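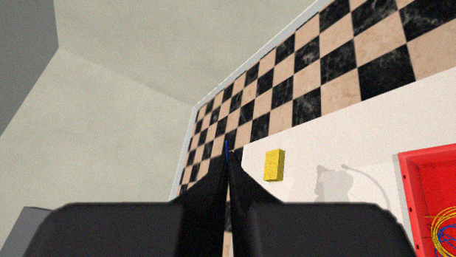
Apr 11, 2024

Plasport has opened its practice software for robot arms to schools, colleges and home users, and after a fortnight with it we can report that it is a lot of fun. Sullow, as the package is called, gives you a simulated arm with a two-fingered gripper, a room to work in and a set of small jobs to do. You don't need an arm of your own to use it. A fairly ordinary laptop will do, and ours is far from new.

The jobs are the sort of thing that sounds dull until you try it. Pick up a block. Put it in a bin. Move it somewhere else without knocking anything on the way. You can steer the arm yourself with a game controller or the keyboard, or write a short script and let the arm get on with it, and every attempt can be saved and played back. There are 70 tasks in the full set, sorted into four levels, and the first level took us most of an evening because we kept going back to do better.

The best part by a long way is the gripper view. Most cheap simulators put you in a corner of the room looking across at the arm, and you spend your time guessing how far away things are. Sullow has that view too, but it also lets you look out from just behind the fingers, and once you have got used to the fingers filling so much of the screen it is hard to go back. Lining up on a small block feels like threading a needle (in a good way!). Our scores went up as soon as we switched.

Plasport has also put some thought into the rooms. You can swap the wall finishes, the colours of the objects and the direction of the light, so a script that has learned to find a yellow block against plain white can be sent off to cope with bold black and beige tiles. Shadows can be softened or turned off. It is a simple idea and a very useful one, as anyone will know who has had a camera-guided arm working nicely in the morning and hopeless by teatime. One of our scripts fell over the moment we changed the walls, which taught us more than the three that passed.

The package comes in two versions. The home version has the first two levels and costs nothing. The full version is sold as a yearly licence for a classroom or workshop and adds the harder tasks, a scoring page for groups and a library of 1031 saved runs that can be used to train a program by example. We dipped into those and found them tidy and well labelled, with a fair number of failed attempts left in on purpose. More suppliers should do the same – a program that has only ever been shown perfect runs tends to be lost the first time it misses.

Anyone who does own an arm can carry their scripts across. Sullow works with the small desktop arm made by Gunn, and the makers say support for a second model will follow in August. We tried one script on the Gunn arm and had to slow it down quite a bit before it would pick up cleanly, but the path it took was right first time and the whole job was finished before lunch.

There are some rough edges. Loose cables and other floppy things are still a weak spot, and on our machine they made the picture stutter whenever the arm brushed against them. The help pages are thin once you get past the first level. The menus have two different buttons marked Reset, one of which clears the room and the other your script, and we found out which was which the hard way. Plasport says the second button will be renamed in the next update.

None of that has stopped us playing with it. If you teach robotics, or have been putting off learning because a real arm costs too much, the home version is well worth an evening.

The Cedbridge maker fair will have Sullow running on several screens, with the Gunn arm alongside, and visitors can have a go at the first-level tasks without booking. The home version can be downloaded from the Plasport site now. Licences for the full version are ordered through the same page, and schools can ask for a trial term before they pay.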